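About Plulamia
Takeaway packing and disposables, and the people who work with them

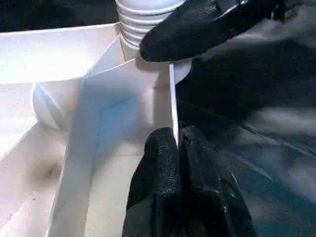
Plulamia supplies cups, paper trays and packed sets to cafes, canteens and event caterers. We buy in the cups. The trays arrive as flat printed or plain blanks, and we fold them, put the sets together and send them out in the quantities each kitchen asks for. A large part of our work is small orders with awkward contents, which the bigger packers tend to turn down.

The business was started by Gervásio Bezerra, who had spent years running the stores of a catering firm and was tired of opening boxes that had the wrong things in them. He began with one folding bench and a van. There are 24 of us now, on one site, with a packing hall, a small office and a loading bay that we share with the joinery next door.

How the work is done

Until a few years ago every tray was folded by hand from start to finish. A good folder could keep going at a steady pace for most of a morning, but by the afternoon the creases got softer and so did people's tempers. Sore thumbs and wrists were the most common entry in our accident book. We also lost people to them, usually in their first winter.

We now have robot arms at the folding and setting benches. They hold and place paper parts, and they handle cups for the sets. They are slower than a practised person on a single tray. They do not get sore, and over a full shift the difference in output is smaller than we expected when we bought them. Thin card is still the hardest thing we ask of them. It bends when it should not, it changes with the damp, and two sheets will stick together if they have been stored badly. When that happens the bench stops and a person sorts it out.

The system that hands out jobs to the benches is called Ostosex. We had it written for us and we keep it fairly simple. It shows the order, the fold pattern and the bench it has been given to, and anyone in the hall can move a job or put it on hold without asking the office first.

What changed for the people here

We told everyone in advance that no job would go because of the arms, and put it in writing. None has gone. The jobs are different, though, and some people liked the old ones better. Two of our longest-serving folders said so at the time and have not changed their minds. They still fold by hand, on the short runs and the odd shapes, and there is enough of that work to keep them busy.

Most of the others have become bench leads. A bench lead looks after a pair of arms, loads the blanks, checks the first trays off each new pattern and decides when a run is good enough to carry on. It took us a while to understand that this is tiring in its own way. Watching for a fault is harder on the head than folding is, and a person who has done it for three hours starts to miss things. Since March we have swapped bench leads with packing and dispatch in the middle of every shift. The rota is more trouble to write, and Gervásio still writes it himself on paper before it goes on the screen.

Pay was the other question. Bench leads are on a higher grade than folders were, and we moved the hand folders up to the same grade. It did not seem right to pay someone less for being able to do the part the machines cannot.

There is less talk in the hall than there used to be. When eight people sat round one table they talked all day, and with the benches spread out that stopped. We have made the morning break longer and everyone takes it together, which helps a bit.

Training

New starters spend their first ten days folding by hand, including those who will hardly ever do it again. You cannot tell whether a crease is right by looking at it on a screen, and a bench lead who has never felt a bad one will let it through. After that they work next to an experienced lead before they are given a bench of their own.

Nobody needs a technical background. Of the present bench leads, one was a school cook, one drove a bus and one came to us straight from college. Changes to the way an arm moves are made by our two setters, and most of those changes start with a note from a lead. Every bench has a notebook for this. The setters read the notebooks on Friday and answer every entry, even if the answer is no.

Safety

Any person in the hall may stop any bench. There is no form to fill in first and no target that counts against them for doing it. Arms are switched off, and locked off, before anyone reaches in to clear a jam.

Who we work with

Our blanks are cut by Siqueira, who have put up with a great many changes to our fold patterns. Waste card goes to Zimisska, a paper merchant 7 miles away, and comes back to us as outer cartons. We deliver with our own vans inside the county and use a carrier for the rest.

Our smallest order is 100 sets. We can mix tray sizes within an order, and we will make up a sample by hand before you commit to a run.

Visiting and vacancies

Customers and local schools are welcome to see the hall by arrangement. Please wear flat shoes. Tours are led by whichever bench lead is free, so you can ask them directly what the work is like.

Vacancies are posted on the jobs page and on the board by the loading bay. We usually look for packers and drivers first, and fill bench lead places from inside.

Page last reviewed: Tuesday, August 4, 2026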